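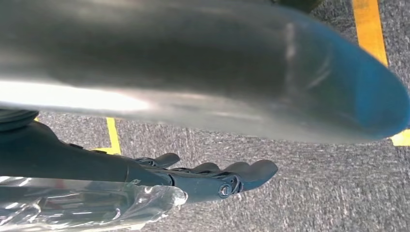
Plever Folding Camp Table, 3-leg
Item no. 1060
Made for Stubbs Outdoor Supply by Girell

In stock, ships from the Romirham warehouse. Orders in by 3 pm go out same day, later ones go next morning.

Colors: sand, dark green. Rust is sold out till December, sorry. Email us if you want to go on the list.

What it is
Small round camp table on three legs. Good next to a chair, ok for a camp stove if the ground's firm. Not a dinner table. Two plates and a lantern and you're full.

Top is canvas over a folding hoop, zips off for washing. Cold water, hang it up, do not tumble dry!! The coating peels and we can't replace it under warranty.

Legs are aluminum, twist lock. New locks this year. The old ones slipped when they got sandy and we heard plenty about it. New ones have a deeper thread and a rubber ring. If you have the old legs, the new ones fit, see spare parts.

Specs
Load: 12 kg, spread out
Height: low or high, two settings
Packs into: its own sleeve, drawstring top
Feet: wide rubber, replaceable
Warranty: 3 years on frame, 1 on fabric

Setting up
Legs out first, then twist each one till it clicks. Hoop goes on top, push down at the three corners of the bracket. Zipper faces down. First few times the hoop is stiff, lean on it a bit. Loosens up after a trip or two.

Putting away: hoop twists into a figure eight then folds over on itself. There's a drawing on the sleeve. It's not a great drawing, Meifang is redoing it for the next batch.

Spare parts
Leg, single, new lock
Foot set
Canvas top, sand or green only
Sleeve
Bracket (ask first, two versions, check the letter stamped undernaeth)

Parts ship free if your order is over $100, otherwise regular mail rate.

Customer notes
"Had mine out on the beach all week, locks held fine. Wish the top had a cup holder." Carleen Ellery
"Legs great. Sleeve is too tight, I fight with it every time." Khurram Mughal
"Bought a second one for my sister. Green is darker then it looks online." Noura Abou Jaoude

On the sleeve: yes, we know. Next batch gets a wider one. If yours is driving you nuts write in with your order number and we'll put you down for a swap.

Returns
Unused, 30 days, with the tag. Used but faulty, send us a picture of the problem before mailing anything. Most times it's one leg and we just send a leg.

Shop and school orders, ask for Cameron Dunstan, wholesale desk. Mornings are best.

Goes with: Plever stool, Plever windscreen, ground pegs (pegs not included with table, people keep asking)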